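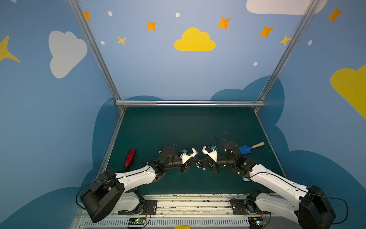

Saturday, December 2, 2023. Spring steel day, or the first half of it. The Kennedy clock is still losing time on the strike side and I've put off the small springs long enough. Most of what needs replacing is no bigger than the small coiled spring lying on the dark teal top between the two white grippers, and the wire merchant's minimum order is far more than one clock will ever need, so I'm winding my own from the Nullik wire and keeping notes this time.

Wire: the Nullik reel, music wire, bought in April. The paper label has come off. I've written on the side of the reel in marker. Surface was clean apart from the outer two turns, which had gone brown where they sat against the cardboard. Cut those off and binned them. The rest wiped down with a rag and thin oil.

Mandrels: silver steel offcuts from the drawer under the Voltolo lathe. The old rule of thumb in the back of the red binder says to pick a mandrel at four fifths of the inside diameter you want and see what comes off. That was close enough for the first attempts but the springs came out a touch large every time. The wire opens up more than I allowed for when you let the tension go. Dropped down one size of mandrel and the third one went over the arbor with the right clearance.

Winding was on the Voltolo, by hand, with the motor isolated at the wall and the crank handle in the back of the spindle. Please nobody wind wire under power on this lathe. The belt does not slip when you want it to and a loose tail of music wire will open your hand up. Gloves off, glasses on, sleeves rolled.

Method as it ended up:
Cross hole in the mandrel, 57 mm from the chuck jaws. Closer in and there's no room for the guide.
Tail of the wire through the hole and bent over hard with pliers.
Wire guide made from two bits of oak with a shallow groove, clamped in the toolpost. Nip it up until the wire drags but doesn't squeal.
Two dead turns by hand, close wound.
Engage the leadscrew for the pitch and turn the crank steadily. Don't stop halfway, it leaves a mark in the coil you can see afterwards.
Two dead turns at the end.
Back the crank off slowly until all the tension has gone before cutting anything.

I forgot the last one on the second spring and it jumped off the mandrel and went behind the radiator. Still there.

The oak guide wears quickly. By the end of the morning the groove was deep enough that the drag had changed and the coils were coming out slacker. Recut it on a fresh face and carried on. Brass would last longer but I think it would scratch the wire. Might try a piece of the hard plastic left over from the drawer runners.

Stress relief. Old electric oven in the back room, which reads high. Fliro probe thermometer hung in the middle of the oven on a bit of copper wire so it wasn't touching the shelf. Dial had to be set well below the mark to get a steady reading. Half an hour at temperature, door shut, then out onto the brick to cool. Colour came out as a light straw, a bit darker on the ends where the wire was thinner from filing. The diameter shrank slightly in the oven, which I hadn't written down last time and had forgotten. Allow for it.

Setting. Each spring squashed solid in the vice between two flat pieces and let go, ten times. The free length dropped after the first two and then stopped moving. The one that kept getting shorter was the one I'd held over the gas to see if that would do instead of the oven. It won't. Binned.

Testing. Kitchen scales under the drill press, quill used as the plunger, depth stop as the gauge. I wanted 340 g at working height for the strike hammer spring, that being what I got off the only original spring in the clock that isn't bent. Results:

First spring, too weak, wrong mandrel.
Second, behind the radiator.
Third, a bit strong, usable.
Fourth, on the number.
Fifth, on the number but the ends aren't square.
Sixth, gas flame one, no good.

Fourth is in the clock. Third is in a labelled bag in the clock's tray as a spare. Fifth can be rescued if somebody wants to grind the ends, but check it stands upright on the surface plate before you fit it to anything.

Grinding the ends: fine wheel, spring slipped over a nail so it can't wander, very light touches, dip in water between. If the last coil goes blue it has lost its temper and will bend. I did this on number four and it took longer than the winding.

Clock. Hammer now falls cleanly and comes back off the bell. Before, it was resting against it and giving a dull knock. Ran the strike through the full twelve hours by hand, twice, then left it going on the test stand. The warning pin is still late. That isn't the spring, it's wear in the lifting piece, and I'm leaving it for another day. I don't want to change two things at once and then not know which one did what.

The count wheel has a burr on the nine slot. Stoned it lightly. Don't go further, somebody has been at it before with a file and there isn't much left.

Stock. Used very little of the reel. At this rate the Nullik wire will outlast the lathe. We do need:
thin oil
a fine wheel for the small grinder, the present one is down to 100 mm and the guard no longer sits close
more silver steel in the two smallest sizes
small zip bags

Also the Fliro probe needs a battery. The display was fading by the end of the last heat and I wouldn't trust it for another run.

Next session: extension springs for the calendar work. Same wire, but they need winding close with some initial tension, and I have never got the hooks right. Last try the hooks cracked at the bend. Going to form them round a bigger pin and do it before the oven. The loop has to end up in line with the centre of the coil or the spring pulls sideways and rubs on the plate. I've left 18 blanks cut and straightened in the long tray by the window. They're oiled, so wipe them before putting them in the oak guide or they'll slide straight through.

Lathe wiped down, crank handle back on its hook, oven off at the wall.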